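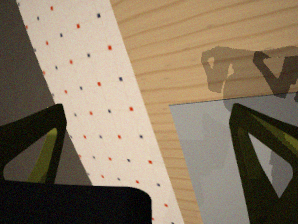

Shrinkage of the Bendlow lining cotton, second round of washing, entered 28 February 2020. The purpose of this round was to establish whether the cloth continues to draw in after its first wash, and whether the movement is the same along the length as across the width. All pieces were cut square to the selvedge. A strip lying at a slant, as the dotted one does across the pale wooden tabletop, should be left out of any shrinkage measurement, as cloth cut on the slant stretches under its own weight and the readings cannot be compared with those from straight pieces. This was the fault in the September figures, which have been struck through in the workshop book and should no longer be quoted.

Cloth and marking

The cotton came from the Bendlow roll held on the lower rack. 13 squares were cut, each marked with a sewn line 300 mm long in the warp direction and another of the same length in the weft. Ink was used in the first round and ran badly on the unbleached pieces. Polyester thread was used this time, with the ends left long and unknotted. One square was kept back unwashed and is in the sample drawer.

The marked lines were set well in from the raw edges, which were overlocked before washing. Kavitha Krishnan has pointed out that the overlocking may itself hold the edge of the square and cause a slight cupping. Two squares did cup. They were pressed under the glass plate before measuring and the readings from them are marked with a dot in the table.

Washing and drying

The squares were washed together at the ordinary warm setting, with Trimance soap flakes and no softener. The load was made up with old sheeting so that the drum was properly filled. Drying was done flat on the mesh racks in the back passage, away from the radiator. The tumble dryer was not used in this round.

Pressing was by steam iron, lifted and set down without being pushed along the cloth. The squares were left overnight before the rule was put to them.

Findings

In the warp direction every washed square came up short of the marked length, and the loss was 2 per cent on the middle reading. The weft loss was too small to be read with confidence from the steel rule. Further movement between the first and second wash was present in the warp only, and was slight.

The practical consequence is that linings cut to the finished drop from unwashed cloth will pull up at the hem. The complaint received from Gronow House regarding the bedroom curtains is consistent with this, although the curtains have not been returned and it is not known how they were laundered. Jagadeesh Namboodiri is to write to the housekeeper and ask for the washing instructions that were given to the laundry.

Hand and appearance

The washed cotton is softer and has lost the dressing. Some of the seed fleck is more noticeable. The drape is improved for lining purposes, but the cloth creases more readily on the cutting bench and takes longer to lay straight. Allowance for this should be made in the cutting time when the next job is priced.

Comparison with the Zumix sateen

A short length of the Zumix sateen was put through the same wash for interest. It had not been marked with thread, only notched at the edge, and no figure is given for it. By eye it kept its width and had a poorer surface afterwards, with a dull band where it had been folded in the drum. It should be washed open if it is tried again.

Matters outstanding

The whole roll is to be washed before cutting for the Gronow House replacements. This will need to be done in lengths of 3000 mm, that being the longest piece that can be dried flat in the passage. Each length is to be numbered on the selvedge in thread, and the number entered here with the length before and after.

The steel rule is to be checked against the one in the pattern room. A difference was noticed when both were laid on the same square, and it has not been settled which of them is worn at the end. Until then readings should be taken from the first full division and not from the end of the rule.

A third wash is to be carried out on the same squares, omitting the two that cupped. K.K. has the squares in the flat box, interleaved with tissue.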